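## 4. Teleoperated Collection with Unscripted Clutter

Most of our bimanual data was gathered at the dish rack station, and this section covers how those episodes were recorded and what we learned from changing the amount of clutter on the table. 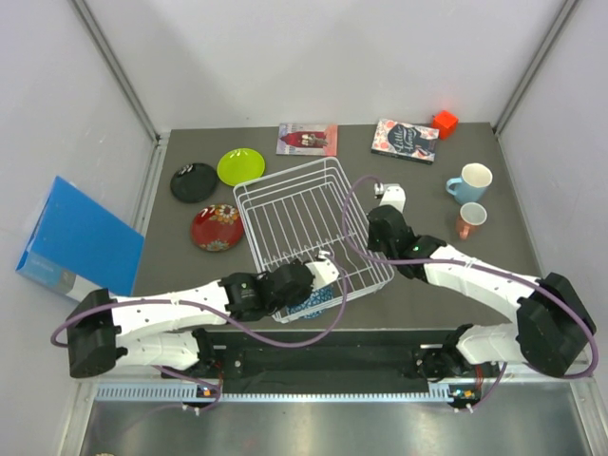

**Figure 3.** The dish rack station during an episode, with the left gripper over the blue patterned cloth.

Adi Yeoh objected to this setup early on, arguing that a policy trained among unrelated objects would need more demonstrations to reach the same success rate, and that any gain in robustness might come simply from the larger dataset. We took the objection seriously, and the comparison in Section 4.3 is built around it. Both training sets there have the same number of episodes.

### 4.1 Station and task

Two arms share a mounting rail at the front of the table and work inside a white-walled enclosure. The fixed view in Figure 3 is the only camera input used in this section. Policies also receive joint positions and gripper opening for both arms. We did not use depth or force readings.

The task is to take a cloth out of a wire dish rack and lay it on the open table surface. An episode counts as a success if the whole cloth ends up outside the rack, neither gripper is still holding it, and the rack has not been pushed off the table. The operator may use one arm or both. In practice operators settled on two strategies. In the first, one gripper lifts the cloth and carries it out alone. In the second, one gripper lifts a corner and the other takes a second hold before the cloth clears the wires. We did not tell operators which to use, and we did not filter the data by strategy.

Cloth in a wire rack is harder than it sounds. A fingertip that closes a little too low catches a wire along with the fabric, and the rack then moves with the arm. We call this a snag. Snags were the most common reason for a discarded demonstration, and they are also the most common failure of the trained policies.

### 4.2 Clutter conditions

We recorded under two conditions. In the *bare* condition the table holds the rack and the cloth. In the *cluttered* condition it also holds household objects that play no part in the task. In the arrangement in Figure 3 these include three plates to the left of the rack, two books along the back edge, and a mug and a smaller cup on the right. The blue box leaning on the left wall and the red-orange cube in the back corner are task-irrelevant as well.

Object placement was left to the operator. Before each block of episodes the operator moved the objects wherever they liked, subject to two rules: nothing goes inside the rack except the cloth, and both arms must be able to reach the cloth without first moving something else. The rack angle was also free. Sabina Trnka kept a log of every arrangement, which we used later to check that no test layout had appeared in training.

We had first tried a scripted version, in which the Sirach scheduler assigned each object a position on a grid. Operators found it slow, and the layouts looked more alike than we had hoped – objects never overlapped the table edge, for instance, and never leaned on anything. We dropped the script and none of the scripted episodes are used here.

### 4.3 Training and results

Each condition contributed 300 successful demonstrations. We trained one policy on the bare set and one on the cluttered set, using the Fokach action model with the same settings and the same number of updates. A third policy was trained on the combined set of 600. All three start from the same Bukhari image encoder, which was fine-tuned along with the rest of the network.

On the bare table the first two policies were close. The bare-trained policy was slightly better, and its motions were smoother near the rack. Most of its failures were snags on the first grasp. The cluttered-trained policy snagged as often but also paused more before closing the gripper, and a few episodes ran out of time for this reason.

On cluttered test layouts the order reversed, and the gap was much wider. The bare-trained policy often reached toward a plate or a book in place of the cloth, and once it had done so it rarely recovered. Brightly colored objects near the rack drew the most wrong reaches. The cluttered-trained policy made this kind of error only a few times, mostly when a plate touched the side of the rack.

Yeoh's first point therefore holds in a limited form: with equal data, clutter costs a little on the bare table. His second does not hold, given that the two sets are the same size. The combined policy matched the better of the other two in each condition, but it saw twice the data and we do not read much into that result.

### 4.4 Limitations

Only one cloth and one rack were used, so we cannot say how the policies would handle a thicker fabric or a rack with wider spacing. The operators who arranged the training layouts also arranged the test layouts, and their habits may carry over from one to the other. The log shows, for example, that plates were placed on the left far more often than on the right. We repeated part of the evaluation with layouts set up by people outside the project, and the ranking of the policies did not change, but that test was small.

Cable slack is a further concern. The purple cables loop along the arms and can pass between the camera and the rack. We did not control for this in either condition.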